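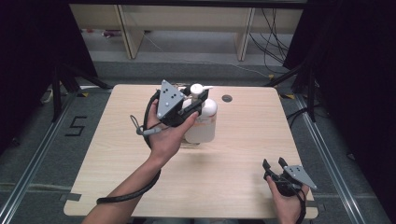
Chapter 7
Rating and Classification of Game Software

7.1 Purpose of the chapter

A video game sold through a console storefront normally carries an age rating. The rating is assigned before sale, displayed on the store page, and used by the console itself to enforce parental settings. This chapter covers how a game is submitted for rating, what the submission contains, and how the result is attached to each version of the product. Pricing and storefront layout are treated in Chapter 8.

After working through the chapter, the reader should be able to prepare a submission file for a small game, tell a content descriptor from an age category, and decide whether a change to a released game requires a new submission.

7.2 Terms

Age category: the lowest age for which a game is considered suitable under a given system. Systems differ in the number of categories and in where the boundaries fall.

Content descriptor: a short phrase naming the type of material that led to the category, such as violence, strong language, or simulated gambling.

Interactive notice: a statement about features outside the fixed content of the game. Chat between players and in-game purchases are the usual cases.

Submission: the package of forms, script extracts, and recorded play sent to the rating body.

Build: one compiled version of the game. A rating is given to a product, but the evidence for it always comes from a particular build, and the build number must appear on every form.

7.3 A worked case: Stenon

The case used through this chapter is Stenon, a turn-based role-playing game developed by Skeka and published by Borka. The original release was on disc. The port discussed here is a download version prepared by a second studio, Bastos, from the same source code.

The script of Stenon contains 997 scenes with spoken or written dialogue. Of these, 85 were marked by the developer as relevant to rating: combat scenes with visible injury, tavern scenes with alcohol, and a dice game played for in-game money. The first submission form was dated 7 Mar 2023 and listed all marked scenes by number, with a recorded extract for each.

The port added 26 scenes. None contained new combat, but four extended the dice game. Borka treated the dice game as a changed feature and prepared a supplementary form in September. The alternative – relying on the rating of the disc version – would have required a declaration that the content was unchanged, and the added scenes ruled that out.

7.4 Where a submission begins

Work on a submission starts with the content log. This is a table kept by the development team while the game is being made, with one row for each item that may affect the rating. The log for Stenon ran to 478 rows, many of them referring to the same scene under different descriptors.

Each row holds the scene number, the build in which the item first appeared, the proposed descriptor, and the path a player must take to reach it. The last field is often left incomplete. Optional scenes and alternate endings count toward the rating even when few players will see them, so a missing path has to be filled in before recording begins – see Section 7.6 for the standard notation.

Section 7.5 sets out the layout of the log in full, using the dice game as its first entry.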